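开工之前我一直以为，选窗帘是整个装修里最轻松的一件事。墙都刷完了，地板也铺好了，剩下的不就是挂两块布嘛！结果我在窗帘上耗掉的时间，比选厨房台面和卫生间瓷砖加起来还多。

先交代一下我家的情况。客厅朝西，一大一小两扇窗，中间隔着一截挺尴尬的墙垛，宽度刚好154厘米。放沙发嫌窄，放柜子又嫌空，搬进来到现在那儿一直立着一盆半死不活的龟背竹。卧室朝北，全天没有直射光，白墙在阴天看着发灰发蓝，像诊所。书房就是个小盒子，不提了。

三月的时候我第一次去Fostbridge的门店看布。那家店在建材城二楼最里面，拐好几个弯才到，门口堆着一卷一卷的样布，进去之后反倒很安静。我当时脑子里想的是“米色亚麻”，网上收藏了一堆图，全是那种松松垮垮垂到地上的感觉。店员拿出来的米色就有一整本，翻到后面我已经分不清哪块偏粉哪块偏绿了，只好拍照，回家一看照片，全是一个颜色……

后来学乖了，借样布回家。这一点真的要夸Fostbridge，押金交了就能拿走，一周内还就行。我一次借了六块，用夹子夹在旧窗帘杆上，早中晚各看一遍。朝西的房间下午四点以后光线特别黄，原本在店里觉得很高级的燕麦色，到那个点简直像泡过茶。反而是一块我根本没看上、纯粹凑数拿的灰绿色，从早到晚都挺顺眼，晚上开灯也不脏。那块布叫Galtelen，是一个系列名，里面有七八个颜色，我挑的是倒数第二深的。

价格嘛，Galtelen每米329，门幅够高，定高裁不用拼接。两扇窗按两倍褶算下来，布钱加加工费和轨道，总共2,691。我原来给客厅窗帘留的预算是3,000，居然没超，装修到现在头一回！（瓷砖那边超了多少我就不写了，怕我妈看见。）

说到褶，我要啰嗦几句。两倍褶和一点五倍褶，纸上看就差那么一点布，挂起来完全是两回事。我书房那扇小窗当初图省钱做了一点五倍，拉上以后平平的，像床单晾在那儿，拉开倒是还行。所以如果你平时白天基本都敞着，省这个钱问题不大；要是像我家西晒，下午必须拉上，那就老老实实做两倍。

还有一个纠结了很久的问题，要不要用窗帘把那截墙垛也盖掉。我试过的办法很土，用两条旧床单接起来，从这头挂到那头，然后坐在沙发上看。盖住以后整面墙确实连贯了，窗子也显得大，晚上特别好看。可是白天拉开，墙垛上就得堆着两大团布，旁边再怎么摆都挤。我在沙发上来回换了三个位置，最后决定不盖，两扇窗各挂各的，轨道装到离顶很近的地方，装一样高，靠高度把它们连起来。墙垛上后来装了一盏Ruddock的壁灯，黄铜色，灯罩是奶白的，光往上下两个方向打。龟背竹挪去了阳台，状态好多了，冒了一片新叶子。

装轨道那天也出了点小状况。师傅量尺寸的时候踢脚线还没装，我也没想到这层，就让他量到地面。等窗帘送来，地是刚好碰到了，可踢脚线把布往外顶了一点，下摆有点翘。师傅说可以改短两厘米，我说先不改，看几天。看到现在我已经习惯了，而且坐下来根本注意不到。不过你要是还没量，记得等踢脚线装完再叫人上门，别学我。

卧室我走的是另一条路。朝北的房间一开始想用白纱，觉得轻，透光。夹上去一看更冷了，蓝幽幽的。换成偏暖的杏色纱，里面再配一层Tallora的遮光布，颜色接近陶土，不是很红的那种，有点像旧花盆。朋友听我描述的时候都皱眉头，来家里看过以后就问我要链接了，哈哈。Tallora这款的遮光是中间夹了一层，摸起来比普通布硬，刚挂上去的头几天下摆往外撑，我拿布条松松地绑了三处，绑了一个星期，放下来以后褶子就老实了。绑的时候别绑太紧，会留印子，我最下面那道就绑出了一条痕，用挂烫机喷了好久才淡下去。

墙的颜色也跟着动了。原本卧室四面全白，窗帘挂上以后白得有点刺眼，我就把床头那面刷成了很浅的暖灰，一桶漆没用完，剩下的顺手把旧床头柜也刷了。刷柜子这件事我没打磨到位，边角现在已经蹭掉两块，露出底下的木头。先这样吧，等有空重新弄一遍，底漆也得补上。

有人留言问我洗的问题。客厅那套店里说可以机洗，冷水，装袋，不要甩干。我还没洗过，不敢打包票，缩不缩水等洗完再来更新。遮光布我打算直接拿吸尘器的软刷头吸一吸，夏天之前应该够了。轨道我选的是静音款，滑轮拉起来声音确实小，早上先起床的人不会把另一个吵醒，这个钱我觉得花得值。

接下来轮到餐厅。餐厅那扇窗很小，外面正对着邻居家的空调外机，我现在倾向于做罗马帘，平时放下来一半，光还能进来。布想用客厅剩下的那点灰绿，量了一下宽度够，长度差一点，可能要在底边拼一条深色的。拼多宽还没定，我拿纸剪了几条贴在窗框上，窄的像没拼，宽的又太抢，吃饭的时候就一边吃一边看。
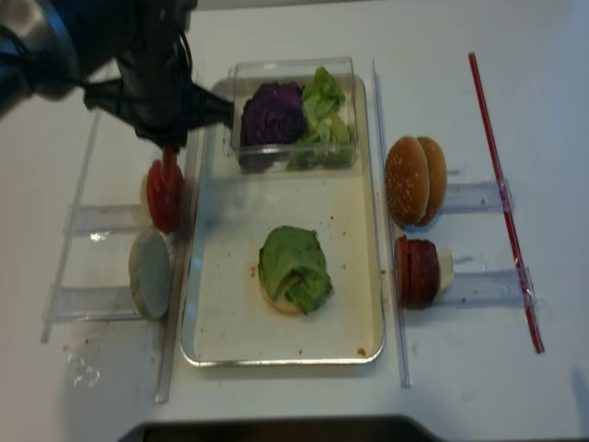 周末我再去一趟Fostbridge，把那本深色的样布借回来比一比，顺便问问罗马帘的拉绳能不能装在左边，右边靠墙，手伸不进去。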